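From the Skovari Building Newsletter

The Bottle Drive Is Back, and So Are the Caps

Well, neighbors, December has crept up on us again, and with it comes the bottle drive, which a good many of you have been asking about in the elevator. We had such a nice turnout last winter that the shelf by the mail room filled up twice, and one floor (you know who you are) brought down 82 bottles in a single weekend! This year we'd like to reach 2000 before the bins go out, and I do think we can get there if everyone looks under the desk, behind the couch, and in the back seat of the car.

For anyone new to the building, the idea is simple. You save your clear plastic water bottles, you bring them down in groups of four, and we pack them into the tall bags from Heltura, who pick up from the side door. Fours are wonderfully easy to pack. They make a tidy little square, they stand up by themselves, and you can carry a set in your two hands without chasing one down the hallway. I do mine at the desk in the evening, with the remote close by and the TV off, and it takes hardly any time at all.

Do please keep the caps on. We went back and forth about this last year, and I know some of you spent a whole afternoon taking them off, for which I'm still sorry. Caps on is what Heltura asked for. The colors don't have to match either, so three red ones and a white Cestbon one make a perfectly good set, and so does any other mix you happen to have in the kitchen.

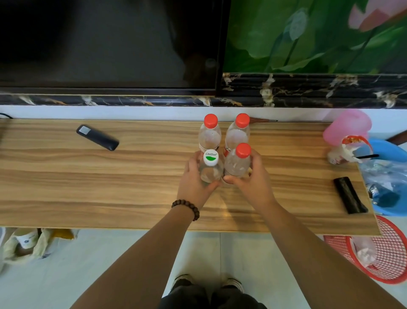
What to Bring, and When

Saturday morning is drop-off, from nine until noon, at the long table outside the Treremetti laundry. If you can't make it, leave your bottles on the shelf by the mail room and they'll get carried over with the rest.

Clear water bottles of any size are welcome, labels on or off. Give them a quick rinse and let them drain upside down overnight, especially if they've had juice or iced tea in them. Please don't crush them flat, as tempting as it is, or we lose our nice squares and the bags get lumpy. Glass, milk jugs, and anything that held cooking oil should go in the regular bins downstairs.

We have around 100 bags left over from last winter, so there's no need to buy any. What we could really use is a couple of sturdy cardboard boxes for carrying things down from the upper floors, and if the bakery at Woldemariam sends over rolls again there will be coffee to go with them. Bring your own mug, please!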